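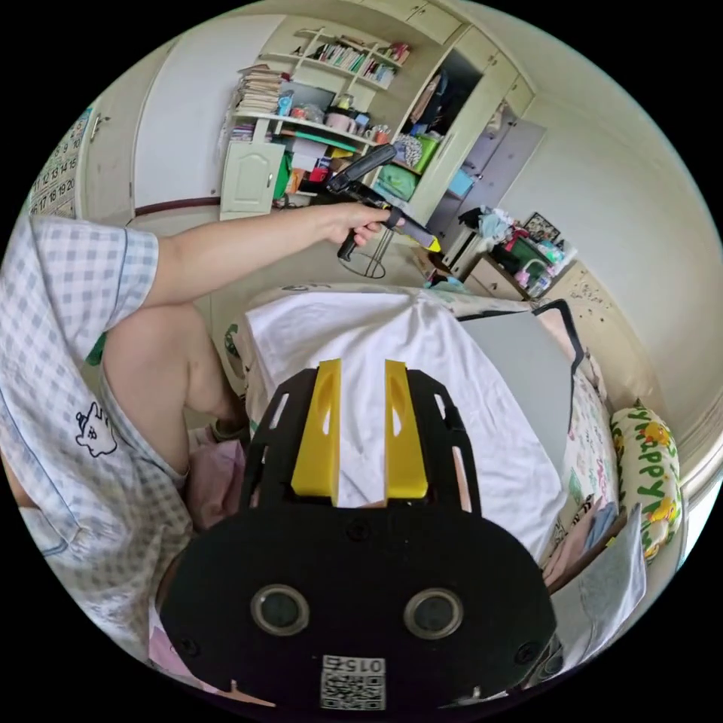 Carrier Hand Gripper, Pair
From Sullix
Item 1124

The Carrier is our hand-held gripper for workplaces that are getting ready to hand some of their folding and sorting over to a robot, and would like the people who do that work today to be the ones who teach it. You hold one in each hand and go about the job as you normally would, picking up a sleeve or the corner of a sheet with the yellow fingers. The gripper records how you did it, and those recordings are what a robot arm learns from later on.

We built it with the folding crew at Tinurstead, a household linen and laundry service that was kind enough to put up with our early versions (the first handle was awful, and they told us so). They have 58 people on staff, and when the subject of automation first came up there was a fair amount of worry in the break room, as you would expect. What changed for them has been slower and more ordinary than most folks feared. Folding is still done by hand for most of the shift. A part of each day now goes to Carrier sessions, which are paid as skilled time, and the folders decide among themselves which garments are worth recording and which are still too fussy to bother with.

Clothes on a bed are harder than clothes on a table, by the way. A mattress gives under you, the spread wrinkles up along with the shirt, and you end up leaning and reaching quite a lot, so we kept the body of the gripper compact and put the fingers right out front where you can see what they have hold of.
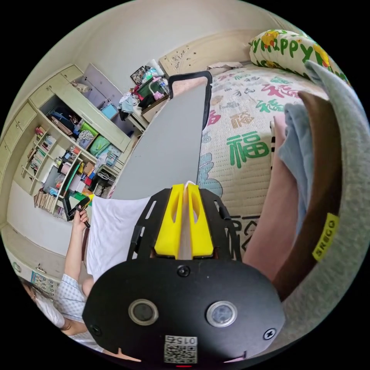 A Carrier with a thin strip of fabric between its fingers, and a second one in use at the left.

What you get in the box

Two grippers, black, with yellow slotted fingers
Two round lenses on the front of each
A code label on each front plate, so sessions stay matched to the right tool
Charging cradle and cord
A spare set of fingers
Printed starter guide, large type

Each gripper weighs 700 grams. We suggest sessions of some 20 minutes and then a real break, with the tools set down. You will feel it in the forearms the first week! Most people ease up on their grip once they trust the fingers to hold, and it gets a good deal more comfortable from there.

A note for supervisors: please talk with your crew about the recordings before the first one is made. Tinurstead wrote down who can look at them and how long they are kept, and pinned it up by the time clock. We are happy to send a blank copy of that sheet with your order, just ask.

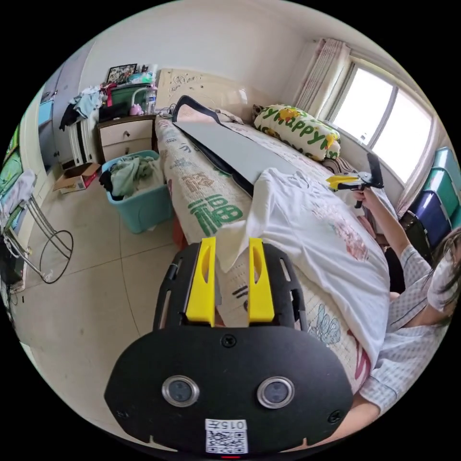 Wernach left this comment after a season with two pairs: We bought them expecting our newer hires to take to it and the older hands to grumble, and it went the other way around. The ones with years of T-shirts behind them are the best teachers we have. I do wish we had sorted out the pay question before June instead of after, and I would tell any shop to start there. Also, order the extra fingers.

Extra fingers are sold in sets of four and fit either hand. Left and right grippers are the same part, so you can replace just one if it takes a bad fall.

Page updated 2022-11-24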